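Ticket 187: Combi drum stops mid-cycle, white wash still damp, code E47
Product: Palter washer dryer (the 11 kilo one)
Raised by: Firouzeh Talebi
Status: Closed by customer

Hello Funholm support,

I'm putting this all in one ticket as I've already had two goes on the phone and got cut off both times while on hold. The short version is that my Palter washes beautifully and then refuses to dry. It gets so far into the drying part, goes quiet, beeps at me and puts up E47. The booklet jumps from E45 to E50, so I'm none the wiser! 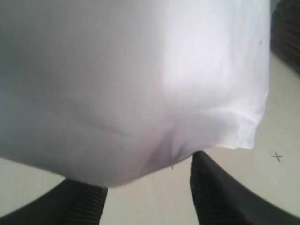
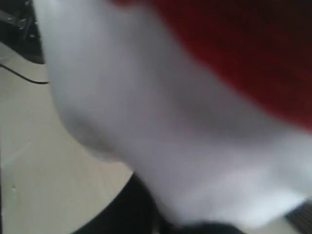
White fabric in both, with some red next to it in the second.

What I've tried before writing (I know you'll ask):

Turned it off at the wall, waited ten minutes, turned it back on. Same again.
Cleaned the filter at the bottom front. I found a hair grip and a lot of grey fluff, very satisfying, no difference.
Ran it empty on the hot drum clean. That finished with no code at all, which I thought was odd.
Did a half load of tea towels. Those came out bone dry. Then a full load of bedding and we were back to E47.

It's been in since November and it was fine all winter. I mostly use Cotton 60 and then Cupboard Dry straight after, without opening the door in between.

Can somebody tell me what E47 means, please?

Firouzeh

Reply from Funholm support

Hi Firouzeh, thanks for all the detail, it really helps. E47 means the machine has spent too long drying without the damp sensor seeing a change. Could you let us know how full the drum is when it happens, and whether the machine has a clear gap behind it? Please also check that the tap is fully open. Your model uses cold water to condense the steam while it dries, so a weak supply will slow everything down.

Reply from Firouzeh

Ooh, I had no idea it used water to dry things. That seems backwards but I'll take your word for it.

Drum: full. Not stuffed, I can get my hand in flat over the top, which is what my mum always told me to check. A double duvet cover, a fitted sheet and four pillowcases, usually.

Gap behind: a hand's width, so plenty I think.

Tap: now this is interesting. It's under the sink behind the bleach and it was only open halfway. We had a plumber round for the kitchen mixer at the end of the winter and I'd bet he never opened it back up properly. It's open all the way now and I've got a load on, so I'll report back this evening.

Firouzeh again, same evening

Better but not fixed! It got a good half hour further along before it stopped. Still E47. The outside of the bundle was dry and warm and the middle was properly wet, like it hadn't been spun. The fitted sheet had swallowed all the pillowcases again. It does this every single time, you open the door and there's one enormous parcel with everything else inside it. Could that be what's upsetting the sensor?

Reply from Funholm support

Yes, that could well be it. The full 11 kilos is for washing only. For drying, the limit on your machine is lower, and you'll find it in the programme table at the back of the booklet, in the column on the far right. A load that is fine to wash may be too much to dry in one go. Large covers also tend to wrap around smaller items, so the sensor strips touch the dry outer layer while the middle stays wet, or the other way round.

Please try the following:

1. Wash as normal, then take everything out and shake it loose.
2. Do up the buttons or zip on the duvet cover.
3. Dry in two lots, with the cover on its own.
4. Wipe the two metal strips inside the door opening with a cloth and a little white vinegar.

If the code comes back with a small load, we'll book an engineer.

Reply from Firouzeh

Right, I've looked and the far right column is in type so small I had to take a photo of it and zoom in. But fair enough, it does say it. I've been overfilling it for drying since the day it arrived and I suppose I got away with it while the tap was open properly.

Did the vinegar thing. The strips had a cloudy film on them which came off on the second wipe. I use a liquid softener (Gulus, the blue bottle) and a neighbour says that leaves a coating, so maybe I'll use less of it and see. I'm not giving it up altogether, I like the smell.

Results so far:

Duvet cover on its own, zipped up: finished, no code, dry right through apart from the corners, and they were only a bit clammy.
Fitted sheet and pillowcases: finished, no code. The sheet still ate one pillowcase but it was dry anyway.
Towels, small load: fine.

It does mean the bedding takes me most of a day now, which I'm a bit grumpy about. If I'd known I had to split everything I might have looked at the Shojaei with the bigger dryer side. Could you pass that on to whoever does the product pages? The 11 is in huge letters and the drying weight isn't on the page at all unless you open up the specification bit.

One more question while I've got you. When it finishes drying it carries on turning every few minutes for ages with the door locked. Is that normal, or is it stuck?

Reply from Funholm support

Glad to hear it! The turning is normal. It's the anti-crease setting and it runs after Cupboard Dry by default. Press and hold the Start button and the door will unlock once the drum has cooled. To switch it off for good, hold Temp and Spin together while the machine is on but not running, until you hear a double beep. I've passed your comment about the drying weight to our web team.

Reply from Firouzeh

Double beep achieved, thank you. It took me a few tries as I kept holding Spin and Delay, so if anyone else is reading, Temp is the button nearest the dial on mine.

I've since done another lot of bedding in two halves with no code, and I've put a bit of tape on the tap with OPEN written on it for the next plumber. You can close this one. If E47 comes back I'll reply on here so we've got it all in the same place.

Firouzeh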